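Brevby Home Storage Trial – progress report, second period
Prepared by Océane Simard for the Mulville grant office, 5th February

1. Work since November
The living room at the Stirley address was chosen as the main site because it also serves as food store and study. Sorting is done at the table, on the checked cloth, one category at a time. Fruit was taken first. Loose fruit is placed in the open orange box with the white interior, and the box is then assigned a fixed position.
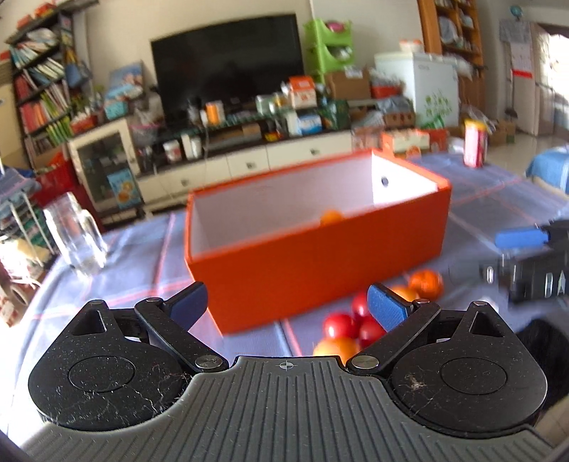

Storage along the walls remains mixed. Cartons and jars share the television stand, and the shelving above the chest freezer holds both dishes and jars. The household has agreed to move dry goods off the stand by the end of the next period. Books stay where they are.

2. Spending
Of the 4000 allocated, 31 per cent has been spent, mostly on stacking units from Bouchard. Delivery of 2 further units is outstanding.
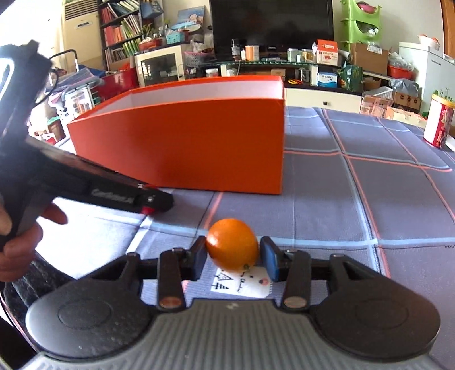
The table procedure takes 19 minutes per session, including clearing the cloth afterwards. This is longer than planned – the target was set for a single category, and small fruit is slow to handle.

3. Next period
Jars and bottles will be sorted next, followed by the cabinet tops. No change to the budget is requested.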